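Doãn: a collection of small things going into tubs and coming back out

README, last touched Sun 9 August

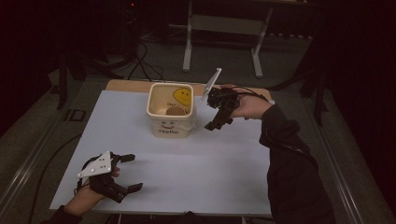 The "Hello" tub on the white tabletop, with one round brown item inside.

What's in here

Doãn is a set of short tabletop recordings about putting things away. A tub goes on the table, an object goes in the tub or comes out of it, and the recording stops. If you were hoping for plot, there are other collections.

The current release has 87 recordings across 6 object groups. Most are under a minute. The long ones are long on account of the lids, which are discussed further down and not fondly.

Habibur Herath picked the objects and wrote the task list. Ashraful Pathirana did the labels, the checking, and this file, so complaints about tone can come to me directly.

The tubs

The cream plastic tub with the smiling face is called hello_tub in the labels. It has an open top, a drawn face on the front with "Hello" underneath, and a yellow smiley on the inside of the back wall. Please note that there are two faces. An early version of the labels had a field called face_visible, and it took us an embarrassing number of emails to establish which face we meant. The field is now split into front_face and inner_face. Old files have been converted.

The other tubs are plain and go by color. They have caused no trouble at all and I have nothing to say about them.

The objects

Groups are named for where the object would live in a normal house:

snack – round, flat, or wrapped things that look like food
desk – erasers, clips, tape
sewing – spools and large buttons
bath – soap, sponge, small bottles
toy – blocks and one rubber duck
lid – lids

The snack group is labeled by shape and color only. A round brown object is round_brown, whether or not you would dunk it in coffee. Habibur wanted "cookie." I wanted to be able to swap in a cork coaster without rewriting the file. We settled it by me having the password.

The duck appears in the toy group only. Requests for more duck have been noted.

Tasks

put_in: object starts on the table, ends in the tub
take_out: the reverse
move_over: object goes from one tub to another
tidy: several objects, one tub, any order

For tidy, "any order" means what it says. Please don't file a bug because the sponge went in before the soap.

An object counts as in the tub when it rests on the bottom or on something else that does. Leaning on the rim is scored as "rim," a category we added in version two after a disagreement over a spool of thread that I still believe I won.

Labels

Each recording has one text file with the same name. Fields are:

tub: name of the tub
group: one of the groups listed earlier
object: shape and color, joined by an underscore
task: one of the four
start and end: in seconds
result: in, out, rim, or dropped
note: free text, sometimes bad-tempered

The result field describes the end of the recording. If something was dropped and then put in properly, the result is "in" and the drop goes in the note. There are about 2,000 note words in total, a figure I know because Habibur asked whether I could use fewer.

Splits

70 recordings are for training and the rest are for testing. The split was made by object, so nothing in the test part shows up in training. The exception is hello_tub, which is in both. We liked it too much to leave it out of either.

Known problems

The lid group is thin. Lids lie flat on a flat table and are miserable to pick up, and several attempts ended with the lid being pushed slowly toward the edge like a cat's dinner dish. Those are kept, marked "dropped."

The pale soap on the white tabletop is hard to see. So is the white eraser. We should have thought of this.

Some filenames say "tub" and some say "box." They mean the same thing. I started fixing this in August and stopped when I remembered the index file would have to be redone too.

Objects are all small and light. A model that does well here has learned to tidy a very particular kind of table, and I wouldn't trust it with a garage.

Using it

Free for research and teaching. If you publish with it, cite the name and version number. Please don't pass on edited labels under the same name – there is already a stray copy going around with "snack" changed to "dessert" throughout, and we get mail about it.

Corrections are welcome. Give the filename, the field, and what you think it should say. Bug reports that begin with "surely" go to Habibur.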